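Lirnbridge Field Studies Unit
Plant and Insect Interactions
Handout 7: Leaf mines and how to record them
Revised 28 September 2022

Scope

A leaf mine is a feeding channel made by an insect larva living between the upper and lower skins of a leaf. The larva eats the green tissue and leaves the skins standing, so the mine shows as a pale line or patch. Mines are made by certain moths, flies, sawflies and beetles. This handout covers the terms needed for the practical at the Stuvton plots and the form in which records should be submitted. Galls, leaf rolls and surface grazing are dealt with in other handouts.

Types of mine

Linear mine (also called a gallery). A narrow channel that widens as the larva grows. The starting point is the narrow end. The course may be straight, follow a vein, or wander and cross itself. Note whether it crosses the midrib, as some species never do.

Blotch mine. A broad patch with no clear direction. Many blotches start as a short gallery that is later swallowed up by the patch. Check the margin for traces of it before writing "blotch" on the sheet.

Linear-blotch mine. A gallery that opens abruptly into a patch. Both parts remain distinct.

Tentiform mine. A blotch in which the larva spins silk across the inside of one skin. The silk shrinks, the skin puckers, and the leaf bows into a small tent. The number and strength of the folds should be recorded. These mines are usually on the underside, with only pale mottling visible from above.

Upper and lower surface mines

Hold the leaf up to the light. A mine that takes the full thickness of the green tissue will look clear from both sides. One that takes only the upper layer will look greenish by transmitted light and will be hard to find from below. Record the surface as upper, lower or full depth. Do not use "top" and "bottom," which have been confused with leaf tip and leaf base on past sheets.

Frass

Frass is larval waste, and its arrangement is often the most useful character after the host plant. The common patterns are a single unbroken central line, two alternating rows of grains along the sides, a coiled or back-and-forth pattern filling the channel, and scattered grains. In some species there is almost none, the waste being pushed out through a hole in the skin. Use a 10x hand lens. Frass in old mines tends to shift and break up, so a pattern read from a brown, dry leaf should be marked as doubtful.

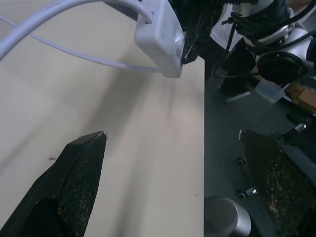 The color of the frass should be noted on the day of collection. Green frass may turn black or brown in storage.

The egg and the exit

The egg shell, where it remains, sits at the narrow end of the gallery. Moth eggs are commonly laid on the surface and the shell can be seen as a small shiny disk. Fly eggs are usually inserted into the tissue and leave only a scar. State which surface the egg is on and whether it is beside a vein.

Fly larvae that leave the mine to pupate often cut a curved slit. Note its shape and the surface on which it opens. Some species pupate inside the mine, and the puparium may be seen through the skin.

Occupied and vacated mines

An occupied mine can be reared. Place the leaf in a small tub with a piece of barely damp tissue and keep it at 18 °C out of direct sun. Change the tissue if mold appears. Mines collected in August commonly yield adults the same season; later ones may pass the winter as pupae and need a cool, unheated place until spring. Vacated mines should be pressed flat between sheets of absorbent paper and labeled.

Host plant

No mine can be named with confidence if the host is in doubt. Collect a shoot with at least one undamaged leaf. At the Ploltevley hedge the hawthorn and blackthorn are mixed along an 80 m stretch, and single leaves picked without a shoot have been wrongly assigned there.

Record format

Each sheet must give:
Site and plot number
Host plant, with shoot kept (yes/no)
Mine type
Surface
Frass pattern and color
Egg position
Exit shape, or "occupied"
Leaf height above ground, in cm

Use the Đồng key, first part only, for mines on woody hosts. The second part covers herbs and grasses and is not required for this practical. Where the key gives two possible species, write both names and leave the choice open.

Before the practical, read the section on sawfly mines in the course reader. Sheets are due at the start of Handout 8.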